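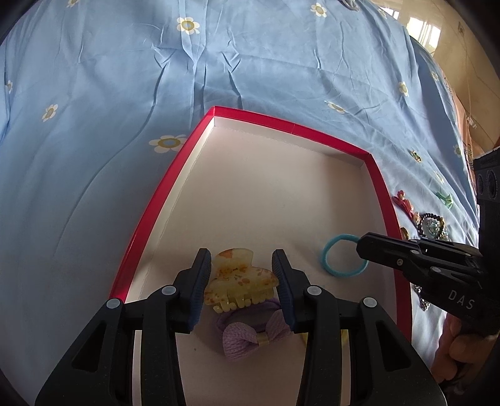
第六讲 手持夹爪的比较与试用(课堂讲义)

一、本讲内容

上一讲讲了机械臂的末端接口,本讲只讲夹爪,重点是手持式两指夹爪怎么试、怎么记、怎么比。课后各组要交一份试用记录,格式见第五节。

二、试用物品

发夹、发圈一类的小物件很适合用来比较指尖。它们便宜,形状杂,硬的软的都有。本课程常用的有以下几种:

抓夹:半透明塑料件,两侧弧面,下缘有一排齿。夹在弧面上容易转,夹得太紧时会张口。
针织发圈:软,带蝴蝶结的更难,指尖常常只夹到蝴蝶结,发圈主体拖在下面。
弹力发圈:平放时很薄,指尖要贴着盘底进去。
花形、叶形小夹:尺寸小,放在布面上会陷进褶皱里。

物品放在浅边的盒盖或托盘里,托盘放在床单上。床单不必拉平。白色盘底反光较强,浅色物品的边缘在画面里会变淡,调曝光时以盘底为准。

三、单手与双手

先做单手。一只夹爪从盘里取物,移到盘外放下,再放回。每件物品每种指垫各做6次。

再做双手,左右各持一只夹爪。双手试用要看的是两只夹爪同时进入托盘时互相遮挡多少。目标在一只夹爪的指垫之间,另一只从侧面靠近,外壳很容易挡住盘里剩下的东西。Haoran Xiong 那一组在二月的试用里发现,侧面进入的夹爪只要压低手腕,遮挡会明显减少,代价是指背容易碰到盘沿。

四、指垫与相机

比较指垫时一次只换一项。带横纹的软垫和平垫都要试,两指必须同时换。横纹垫夹针织物较稳,夹光滑的弧面时要看纹路方向,纹路与物品滑动方向平行时作用不大。

相机固定在夹爪上,镜头为广角,靠近画面边缘的直线会弯,四角偏暗。托盘的矩形在画面里会变成梯形,做标注时不要按直边去修。标定用的参数文件由 Augustina Annan 统一发放,各组不要自行改动。画面里两指指尖应始终可见,如果被物品完全挡住,先调相机俯角,再重做这一组。

控制器用 Quartey,采样设为60赫兹。左右两只夹爪的时间戳要对齐,对不齐的记录不用于比较。

五、记录格式

每次试用记一行,依次写:组号、夹爪编号、指垫类型、物品、起点(盘内或盘外)、终点、结果、备注。

结果只写四种:成功、滑落、未夹住、带起旁物。“带起旁物”指目标夹住了,同时把旁边的东西也拖动或提起,发圈最常见。备注写原因,不写“操作失误”这类笼统的话。

往届记录共2304行,放在课程目录下的 Tadbridge 文件夹,可以参考写法。其中早期的部分没有分“滑落”和“未夹住”,引用时请注意。

六、思考与作业

同一只抓夹,齿朝下和齿朝上放置时,指尖应从哪个方向进入?各画一张草图。
弹力发圈有一部分压在另一只夹爪的指尖下时,应先移开哪一只?写出你的步骤。
选两种指垫,用第五节的格式完成单手和双手试用,比较滑落的次数并说明原因。

记录交给助教 Philomena Eshun,截止日期为2024年7月24日。夹爪用完后取下指垫,擦净后放回原盒。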